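So the arm is back together, and I've been grinning about it since breakfast!

For anyone who missed my February post, the little cell in my workshop (I call her Mivska, don't ask) had started landing a hair to one side on every pick. Hardly anything at first. Then it got worse, and one evening I put an indicator on the finger and found slop I could feel by hand. Two of the mounting screws on the gripper had backed out. Two! I could turn them with my fingertips.

Amrit Bouchard lent me his good torque driver, and I took the whole gripper off, cleaned the old threadlocker out of the holes (slow, smelly, weirdly satisfying) and put it back with fresh screws. While I was in there I moved the cables too. They'd been rubbing at one spot, and I'd much rather move a tie than replace a cable.

Then came my favorite part, teaching the touch height again. I bring the finger down onto the green block at a crawl, write down the number, lift, and do it over. I did 50 touches before lunch and they agreed so nicely that I did more after lunch just for fun.
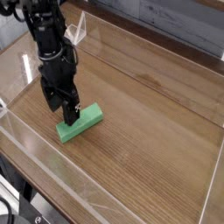 The log says 251 now, and the spread is better than when the machine was new. Hemi Kereama thinks I should quit fiddling and just run it. He may be right, but I still want to wipe down the acrylic and go over the base bolts first. My notebook says to check the gripper screws every 2000 cycles, and I've written that on a strip of tape by the power switch, in very large letters.

Next up is the squeaky drawer where all the spare fingers live.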